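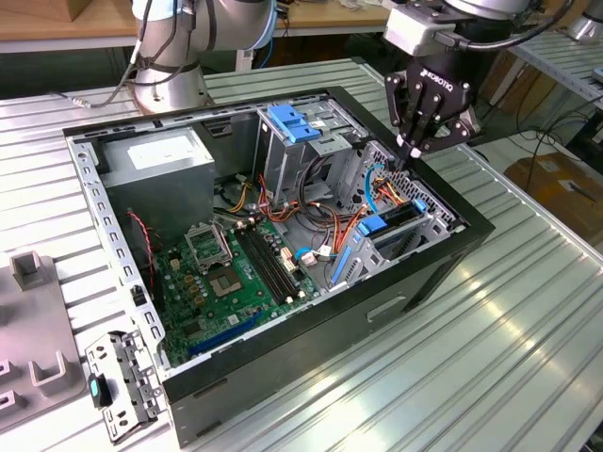 Keeping Old Computers Going: notes for the Sunday afternoon talk

Opening (slide 1, leave it up while people find seats)

Hello and welcome! Check they can hear me at the back. Mention the tea urn and that the side door sticks.

Start with the open case on the slide. Ask who has ever had the side panel off a desktop. Hands up. Then ask who has wanted to and been too nervous. (At the Truvham session the second lot was far bigger, and it got a good laugh.)

Say why I love this subject. A desktop tower is one of the last things in the house you can open with a screwdriver and understand in an afternoon. The power supply is a metal box, it has a label on it, you can read the label. Try doing that with a phone.

Slide 2: Where I started

The Hutchins machine. Bought second-hand, loud as a hairdryer, took four minutes to get to the desktop. I was ready to take it to the tip. A neighbour lent me a drive to try and I was hooked by teatime. Don't spend more than two minutes on this, I always do.

Slide 3: What slow means

Go gently here, people blame themselves. Three different complaints get called "slow" and they need different cures:

Slow to start up. Nearly always the drive.
Slow when lots of things are open. Usually memory.
Slow on the web only. Look at the browser and the broadband before you buy anything at all.

Tell the story about the man with 800 browser tabs open. Pause for the groan.

Slide 4: Dust

My favourite slide! Pass round the jar. This all came out of one Praltex office tower that had stood on carpet under a desk by a radiator.

Points to make:
Switch off, unplug at the wall, then hold the power button in for a few seconds.
Take it outside if it's dry. You'll thank me.
Soft paintbrush and short puffs of air. Hold the fan blades still with a finger while you do it.
No household vacuum cleaner inside the case, please. Static.
Touch bare metal on the case before you touch anything else, and keep doing it.

Somebody will ask about washing fan filters. Yes, if they come off, warm water, and let them dry right through overnight.

Slide 5: The power supply

Slow down here and look people in the eye. We do not open the power supply. Ever. The case around it, yes, with the mains lead out. The box itself stays shut, it can hold a charge long after it's been unplugged. If it's buzzing, smells burnt or the fan has stopped, replace the whole unit.

How to choose one: read the wattage on the old label, match it or go a bit above, check the connectors and check the shape. Slim office machines often use an odd size. I bought the wrong one once and had it hanging off the back with string for a weekend, tell that one if there's time.

Slide 6: Drives

The big one, and the upgrade I'd do first on almost any machine that still has a spinning disk. Play the two start-up recordings side by side. Same computer, my old Follance. Let them run, don't talk over them, the clapping starts by itself.

Explain copying the old drive across (cloning) as "photocopying the whole filing cabinet". Say twice: back up first. Show the little adapter lead.

Size question always comes up. Look at how much you're using now, double it, buy the nearest size up. Most people are amazed how little they use.

Slide 7: Memory

Short. Open, click, click, close. Pass the dud stick round so people can feel the notch and see it will only go in one way. Mention that it takes more of a push than you'd like, and both ends should click. If the machine beeps at you and won't start, take it out and seat it again before you panic.

Check the type before buying. Write down the model number from the back of the case, or read it off the old stick.

Slide 8: When to stop

Be fair about this. Sometimes a machine has done its bit. If the main board has gone, or the software you rely on won't run on it any more, I'd let it go with thanks and keep the case screws. I've got a tin of them. Everybody should have a tin of them.

Also mention a lighter operating system for machines that can't take the newest one. Have the demo laptop ready, let people come up and poke it afterwards. It's free, it's cheerful to look at, and my aunt has used it for years for letters and solitaire.

Slide 9: Saying goodbye to a machine properly

Wipe the drive or take it out. Deleting files isn't enough. Then the council recycling point, or pass it on. Our swap table had 529 parts go across it last year and 330 of them went into machines that are running now. I'm so pleased with that number, don't rush it!

Questions (15 minutes)

Likely ones:
Laptops? Same ideas, smaller screws, more swearing. Some have the memory stuck down for good, so look it up first.
Is it safe for children to help? With the plug out and a grown-up there, yes, they're brilliant at the fiddly bits.
Thermal paste? Only if you've lifted the cooler off the processor. A blob the size of a pea.
Which screwdriver? A medium crosshead does nearly everything on a tower.

If it goes quiet, ask what the oldest computer in the room is. That fills the time nicely.

Before they go

Swap table is open until five. Handouts are by the door, the one with the green border has the dust steps and the backup checklist. October's session is printers, bring yours if you can carry it.

Collect the jar and the memory stick.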